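Visit report: the Brurance tabletop and surface coatings works, August open day

The Brurance works opens its coating line to visitors once a year. I registered for the 9:30 group, which was limited by the width of the walkway beside the curing oven. Safety glasses and overshoes were issued at the gate. Dumisani Baloyi, who runs the finishing department, led the group and took most of the questions.

The site coats flat panels for workbenches, school desks and laboratory furniture. Panels come in already cut and edged. The works does no pressing and no sawing, so there is very little dust in the building, and the air handling is designed to keep it that way. The intake filters are changed every 300 hours of operation. A pressure gauge across each filter bank is read at the start of the shift, and a bank that has loaded early is changed early.

Preparation

Panels are wiped, sanded, vacuumed and wiped again. The first wipe removes oil and handling marks. Sanding is done with a wide belt at fine grit, and the belt is tracked by a pneumatic edge sensor that Baloyi described as the least reliable component on the line. When it sticks, the belt wanders and leaves a shallow step at one side of the panel. The step cannot be felt by hand but shows clearly after the second coat.

The final wipe uses a cloth supplied by Ratik. Earlier cloths left a residue that caused small craters in the topcoat. Baloyi's department spent most of a winter looking for the cause in the spray guns before someone changed the cloth.

Coating

Two coats are applied on the standard product and three on the laboratory grade. The primer is a two-part material, mixed at the head. The topcoat comes in matte and satin. Gloss was dropped from the range some years ago; it showed every mark within a term of school use, and the returns were not worth the margin.

Matte black is the most requested finish and the hardest to hold. Matting agent settles in the drum, so a panel sprayed at the start of a drum and one sprayed at the end can differ in sheen even when the color matches. The drums are now stirred continuously on a slow paddle. The first 5 panels from each new drum are set aside and measured before the rest are released.
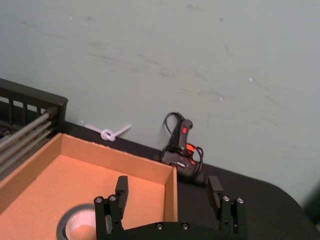 Dilek Saraç remarked that sheen was the wrong thing to worry about with black. In her view the difference between drums disappears after a month of use, when hands and sleeves have polished the area nearest the user, and a buyer would do better to ask how the finish burnishes. Baloyi agreed in part. The works does run a burnish test, but the result is not printed on the data sheet, and customers have to request it. I think it should be printed.

Curing is by warm air followed by infrared. The oven has three zones and the conveyor speed is fixed, so adjustments are made by temperature only. Panels leave the oven too warm to stack and travel along an open cooling section before they are separated with foam sheets. The cooling section is the longest part of the line and also the quietest, and the group stopped there for most of the questions.

Test room

The test room was the part I had come for. It is reached by a corridor behind the oven and holds the abrasion equipment, a humidity cabinet and a rack of retained samples. Abrasion is measured on a rotary machine with weighted wheels. The school grade must pass 300 cycles without exposing primer, and the laboratory grade 1,000. The wheels are dressed before every run. A wheel that has not been dressed gives a flattering result, and Baloyi said that he no longer accepts supplier figures that omit the dressing procedure.

The rotary test has a known weakness. It wears a neat ring into the coating, and real surfaces do not wear in rings. Marks in service tend to follow the direction in which things are slid, and pale finishes hold gray smudging that a black panel would hide.

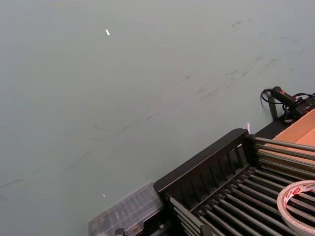

For this reason the works also uses a linear rub test, made in-house from a Sithole slide and a weighted felt block. The block travels back and forth over the same strip 100 times, and the strip is then cleaned with a standard detergent and examined under a low-angle lamp. Two results are recorded. The first is how much of the mark can be cleaned off. The second is what remains, which is treated as damage. Many complaints that arrive as scratching turn out to be material transferred from whatever was dragged across the panel, and will come off with a damp melamine sponge.

Pale gray-green was discussed at some length. It is chosen for rooms with strong overhead lighting, where white panels are tiring to work at. It is more forgiving than white with dust and less forgiving with rubber and soft metal. Baloyi's advice was to fit felt or nylon feet to anything that lives on the bench and gets moved daily.

Covers

A smaller display dealt with loose covers. Flukitz supplies a black cloth that several bench customers now order along with the panels. It is cheap to replace and cuts glare. Its faults are that it creeps under lateral load and that it wrinkles, and a wrinkle is enough to tilt a light object. Clips at the bench edge reduce the creep. They do little for the wrinkles, which are best removed by rehanging the cloth overnight. 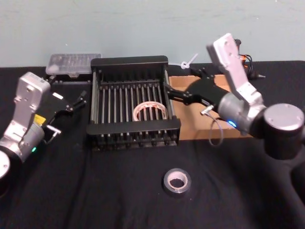
Black cloth cover on a work surface, with slight wrinkling toward the near edge.

The tour ended at the dispatch bay, where panels are packed face to face with foam between them. Corner protectors are cardboard. Plastic ones were tried and marked the topcoat on long journeys.

Practical notes for anyone attending next year: the walkway is loud beside the sander and ear protection is available but has to be asked for. The test room is not on the afternoon route. Data sheets are handed out at the gate, and the burnish figures can be requested from the finishing department by panel grade and drum number.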